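Crédito ao consumo: a campanha que troca sorteios por juros

O banco Vando encerrou em novembro a primeira edição do programa Skokia, dirigido a titulares de contas-poupança com saldo médio superior a 2,000 euros. Participaram 3,197 clientes.

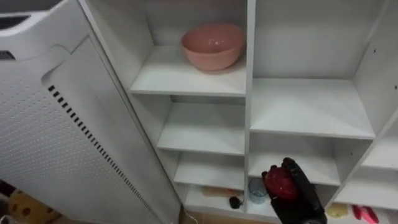
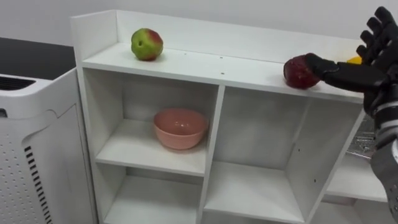
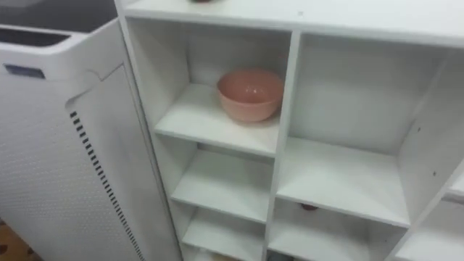
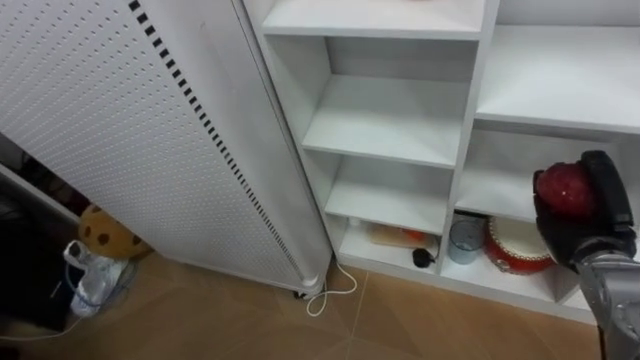 Estante branca de compartimentos abertos.

O mecanismo é simples. Cada titular que mantém o saldo durante 8 meses recebe uma bonificação na taxa, creditada no fim do período. O levantamento antecipado anula a bonificação mas não afeta o juro base. A elegibilidade é verificada no último dia útil de cada mês.

Reece Parsons, responsável pelos produtos de retalho, refere que os programas anteriores, assentes em prémios, geravam aberturas de conta com permanência curta. «O cliente vinha pelo sorteio e saía depois dele», afirma. A bonificação foi aplicada em quatro escalões, consoante o saldo.

A agência de Trujillo registou a maior adesão. Em Climham, onde predominam contas empresariais, o produto teve procura reduzida e será revisto antes da segunda edição.

O regulamento atualizado foi publicado a 20 dez 2018. A principal alteração diz respeito às contas conjuntas, que passam a contar como uma única participação, com a bonificação repartida em partes iguais pelos titulares.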